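Media | Local news

Print this article | E-mail this article

The rescue of the Daltach Courier has been announced three times now, and I would like to see some of it before I clap.

The first announcement came in February, when the paper's owners said they had found a buyer who "believed in local". The second came when the buyer turned out to be Gevden, a property and car park business with no history of publishing anything longer than a tariff board. The third was a party in the old print hall, with speeches, at which the staff learned that their website would be moved to a new system called Pusitz and that seven of them would be "supported into other opportunities".

I have covered the buying and selling of small newspapers for long enough to know the tune. A paper is losing money. Someone with money from elsewhere steps in. There is talk of roots and of trust. A year later the court reporter has gone, the council reporter is doing sport as well, and the front page is a list of the ten best places for brunch, two of which are in another county.

Perhaps Daltach will be different. Gevden's managing director, Khôi Đặng, says it will, and he says so with some charm. He grew up reading the Courier, he told me, and his mother kept the page with his school swimming result on it. He has promised that the company will not interfere with what the paper prints. I asked whether that promise was written down anywhere. He said it was "understood".

Understood by whom is a fair thing to ask. Gevden has three planning applications before the council at present, one of them for the bus station site, which the Courier had been reporting on closely until the spring. There has been one story on it since the sale. It ran to 100 words and most of those came from the company's own press notice. The editor says this is down to holidays and a short-staffed desk. It may well be. Readers can't be expected to tell the difference, and that is the trouble with having an owner who is also the news.

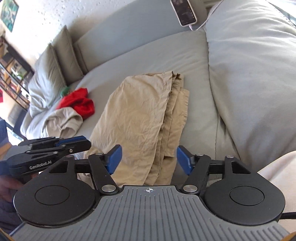
Narendra Gautam thinks I am being unfair. The Courier was weeks from closing, he wrote to me after I raised some of this on the radio, and people who sneer at the man with the chequebook never seem to bring one of their own. He would sooner have a paper that goes easy on one firm than no paper at all, he said, and he pointed out that the last owners, whom everyone now speaks of so fondly, shut the front office and sold the photograph library.

He is right about the library. He is right about the chequebook too, as far as it goes. But "better than nothing" is a low bar, and I notice it is always offered to towns and seldom to cities. If a developer bought a national daily and the paper went quiet on his building plans, there would be questions in Parliament. In Daltach we are asked to be grateful.

Then there is the money, or the talk of it. Gevden says it will put in up to 28 new "community correspondents" across the area. The word that matters there is community. I asked for the pay rate and was told that contributors would receive training, a press card and a share of advertising income on their own pages. A page about a parish meeting does not bring in much advertising income. I have sat through enough parish meetings to say so with confidence.

The one part of the plan that interests me is the weekly supplement, to be called La, for reasons the company could not quite explain. It would be put together by a small separate team, with its own budget, and would carry longer reporting. Two good people have agreed to work on it. If they are left alone, and if that budget lasts past the first bad quarter, there could be something worth buying on a Saturday morning again.

What would persuade me costs very little. Gevden could put its promise on paper and print it. It could name someone outside the company to hear complaints when a story goes missing. And it could let the Courier send a reporter, a paid one, to the next planning meeting on the bus station, and run what they bring back at whatever length it needs.

I put all this to Mr Đặng by e-mail. He replied within the hour, thanked me for my passion and said he would pass it to the team.

Print this article | E-mail this article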